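Can a machine put the kitchen things away yet? (small shop kitchen, not a factory)

Posted in Home and Workshop Help, Automation

Getsemaní Varela

Hello everyone, and sorry in advance for the length. I run a little cooking school out of the back of my aunt's store in Trurnberg, with nine students on a good evening, and every class ends the same way. The students go home happy, and I'm left with a counter full of spoons, spatulas, brushes, rolling pins and chopsticks that all have to go back to their own boxes and hooks before the store opens in the morning. It takes me until close to eleven at night. I love the teaching and I don't even mind the dishes, but the putting away is wearing me down!

My nephew keeps telling me that robots can do this now. He has sent me videos of arms folding towels and setting out forks, and he found a company, Dostell, that rents a single arm on a stand for 900 a month. The salesman there was very kind and patient with me on the phone, but when I asked whether it could sort my drawers he said "it depends on the drawers," and I've been thinking about that sentence ever since.

So what I'd like to know is this. Has anyone used one of these for plain tidying? My tools are all different. Some have bare wood handles, some are painted, some are still in their wrappers because I buy extras for the students. I counted the other night out of pure stubbornness and there are 148 pieces that get moved in a busy week. They live in wooden boxes, in crocks and on a rail along the wall. Would I be teaching it every one of those by hand? And would I have to stand there and watch it, in which case I may as well do the job myself with the radio on?

Thank you for reading all this. My aunt says hello too.

oldmillbench

Hi Getsemaní, and hello to your aunt! I spent four years on the floor at a place that makes hand tools, and for the last two of them I looked after a pair of arms that loaded handles into a finishing machine, so I can tell you a bit about what I saw. Your kitchen isn't our shop, so take it as one fellow's experience.

Picking up a handle is the part that has gotten good. When we started, everything had to be laid in a tray, all facing the same way, and if one was turned a little the gripper would close on air and carry on as proud as you please. By the time I left they had a camera down by the fingers and the arm could come in on a handle that was leaning or lying crooked. Long, stiff, more or less round things are about the friendliest objects you can give it. A spoon or a brush is a fine place to begin.

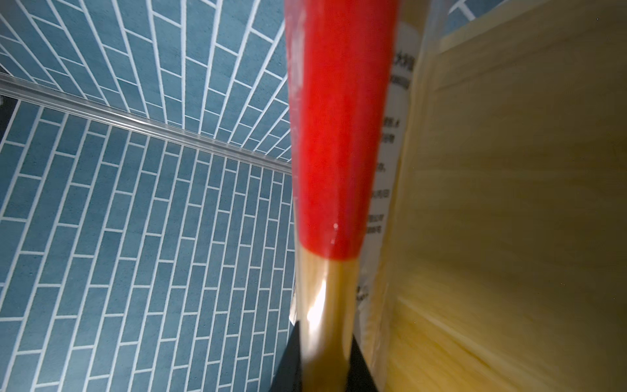

Where it gets slow is everything after the picking up. A handle held near one end wants to swing, and a smooth lacquered one will turn in the fingers if you don't grip it well, but if you squeeze too hard on soft wood you leave a mark. We had rubber pads on ours and changed them more often than I care to remember. Shiny surfaces gave us trouble too — the glare moved every time the arm did, and the camera would lose the edge of the thing it was looking at. Clear wrapping was the worst of all. If your spare tools are in plastic I'd take it off before you ask a machine to handle them, or leave those pieces for yourself.

Then there's putting it down in the right place. Dropping a spoon in a wide crock is easy enough. Sliding it into a narrow box beside six others is a different job, and I never saw ours do it reliably without a chute or a guide to help. Hanging something on a rail by a little loop of string, well, I'd keep doing that by hand and be glad of the exercise.

As for teaching it each piece, you probably wouldn't need to do all of them one by one. The newer systems learn a kind of motion from a lot of demonstrations, and then they can stretch it to things that look similar. Ours came with a few kinds of grasp already in it, and we added 50 demonstrations for each new handle shape. It was a long afternoon with a pot of coffee, but not a hard one. I would expect the painted and the bare wood ones to behave like cousins if the shape is the same.

If I were you I'd ask Dostell for a trial with your own things on your own counter, at night, under your own lights. Bring the awkward pieces out first. And yes, plan on being in the room for the first while.

pepper_and_rye

we rented one for the bakery last April. it was good at moving empty tins and bad at whisks. sent it back after a month. get a dishwasher with a cutlery tray and bribe a student

M. Valdovinos

I agree with most of what oldmillbench wrote, though I'm a little more hopeful about the boxes. My sister's workshop has a Gevia arm that puts brushes back in wooden boxes every evening, and it does it nicely, but she had to give it shallow, wide boxes with a divider down the middle, and every box has to sit against the same strip of tape on the bench. If somebody nudges a box while sweeping, the arm stops and waits for her. She says it takes three times as long as she would, but it does it while she's upstairs having supper, so she has stopped caring how long it takes.

Do think about the money, Getsemaní. At 900 a month, plus a stand and a safety mat (hers came to another 1,000, once), you could pay a teenager for a good many evenings and have somebody to talk to besides. If you still want to try it, start with one box and one kind of tool. My sister began with paintbrushes only and left it like that all winter before she added anything else.

Getsemaní Varela

Thank you all so much, this is more help than I hoped for! I've asked about a trial and I'm going to start with the wooden spoons and the big crock, and leave the rail to my own two hands. Pepper, I did ask the students about the bribe. They want dumplings. M., could you ask your sister how deep her boxes are? Mine came from my grandmother and I won't cut them down, but I could buy a few shallow ones for the brushes.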